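Play food, and where it all ends up

6/14/25

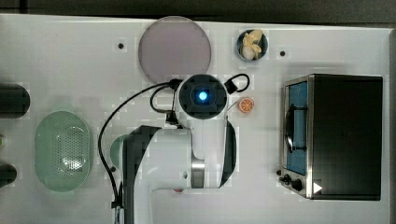 I have been sorting out the play kitchen bits again, and I've come to the conclusion that most toy food sets are far too big. The one we were given came from Vetimora and had 51 pieces in it, and for weeks I found croissants in my shoes. So I've gone the other way. One big plate, one small bowl, a few things to put on them, and that's your lot. A mauve-pink plate and a dark navy bowl on a plain white top look lovely together, I think, and a little orange half with its bright rind stands out a mile when it's lying there by itself. I do like a toy orange. It's the one thing every child seems to go for first, mine included.

The plates took me ages to choose. I wanted matt ones, as the shiny sort we had before showed every sticky fingerprint, and I wanted them big enough that small hands can miss a bit and still land the food on the plate. Limau (the little shop by the station, if you're local) had a stack of them by the till and I bought two, then went back the next morning for two more. Don't tell anyone what I spent!

Bowls are another matter. Little ones get filled to the top and carried about the house like treasure, and then tipped out behind the sofa. I've stopped minding. We have a rule now that food goes back in its bowl before tea, and it gets followed on maybe half the days, mostly when I'm the one doing it.

For storage I've got one shallow Windik tray with a lid. It holds 16 pieces if you lay them flat and a good few more if you chuck them in, so no prizes for guessing how we do it. Fruit and veg go in there, and the cakes and bread live in an old biscuit tin. The rest of the set went to my sister's in a carrier bag - she rang me that evening to say thank you, in a voice I'd describe as careful.

I wash the lot every couple of weeks in a bowl of warm soapy water and leave it on a tea towel by the back door. The felt pieces can't go in, obviously. I forgot that once and we had a very sad fried egg.

Next job is the dressing-up box, which won't shut. I've been eyeing up the big Nimri basket for it, but I need to measure the gap beside the bookcase first.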